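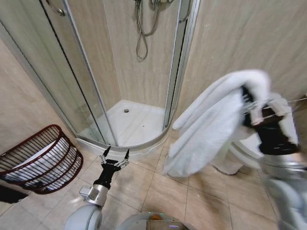
3.2 Bathrooms

Figure 4. Bathroom with a quarter-circle shower, panelled walls and a laundry basket on the floor.

Bathrooms were the smallest rooms in the survey and took the longest to code. We recorded each one under the same headings used for the kitchens in Section 3.1: fixed fittings, wall and floor finish, and movable items kept on the floor. The last heading mattered more than we expected. In the small units at Dranevano and Bulteo, the floor is often the only place left for storage once the shower, toilet and basin are in.

The room in Figure 4 is typical of the corner layout. The curved tray fills the corner and leaves the tiled floor in front of it for standing, drying and dressing. A dark red wire basket with white fabric in it stands against the left wall, beside the shower. We coded this position as "beside enclosure". It was the most common place for laundry in the Dranevano units, ahead of "behind door" and "under basin".

Open wire baskets and closed hampers were coded separately. Residents with open baskets told us they liked being able to see how full they were, and several said that damp towels went sour in a closed hamper. The complaint about open baskets was that small items such as socks worked their way through the gaps. Two households lined theirs with an old pillowcase.

Wall finish was coded as tile, panel or paint. The beige panelling in Figure 4 runs into the shower as well, so there is no change of colour or pattern between the wet area and the rest of the room. Residents of panelled bathrooms reported less scrubbing than those with tiled walls, where grout was the main grievance. Floors were another matter. Large tiles with thin grout lines drew few complaints, but curved tray edges did, mostly about dust and hair gathering along the front.

Of the 177 cleaning tasks residents listed for the bathroom, moving things off the floor came up more often than any task involving the toilet. We return to this in Section 5, where the Londoño scale is used to compare effort between rooms. The Ostico units were left out of that comparison, as their laundry is kept in a shared room down the hall.

2 Comments
2 Shares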